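Como montar um fundo de pano preto com letras de espuma

23 de agosto | Por Yurani Palomino

Um pano escuro e letras recortadas resolvem o fundo de uma mesa de demonstração. Para o conjunto desta página bastam tecido preto, clipes pequenos, letras de espuma coloridas e uma mesa clara.
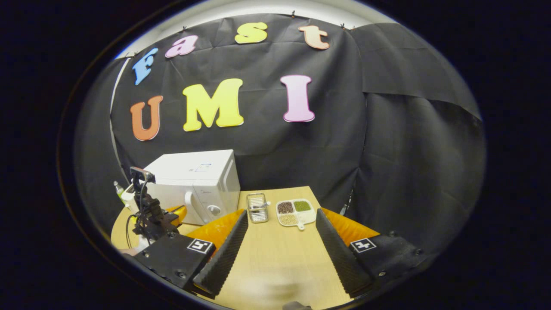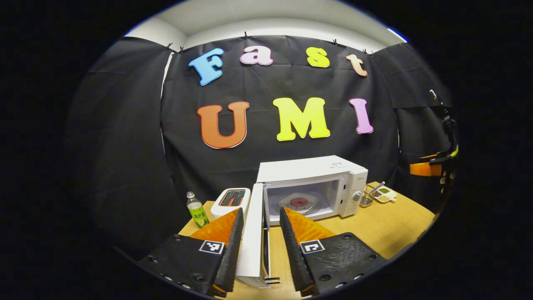
Fundo preto com "Fast" na fila de cima e "UMI" na de baixo, atrás do micro-ondas branco.

1. Passe o tecido a ferro pelo avesso. Os vincos aparecem muito sob luz forte.

2. Prenda a borda superior com quatro clipes, começando pelas pontas. Estique antes de fechar os do meio.

3. Recorte as letras com estilete novo. Deixe uma borda fina e clara em cada uma, para destacar a cor.

4. Disponha as duas filas no chão antes de fixar. A palavra de baixo vai em maiúsculas maiores.

5. Fixe com alfinetes, de cima para baixo. Deixe uns 50 cm entre o pano e a mesa.

6. Ponha o micro-ondas sobre a mesa e abra a porta até o fim. Ela não deve tapar as letras para quem olha de frente.

Leia também
Cortar espuma sem desfiar
Panos laterais: como pendurar
Mesas claras e luz de teto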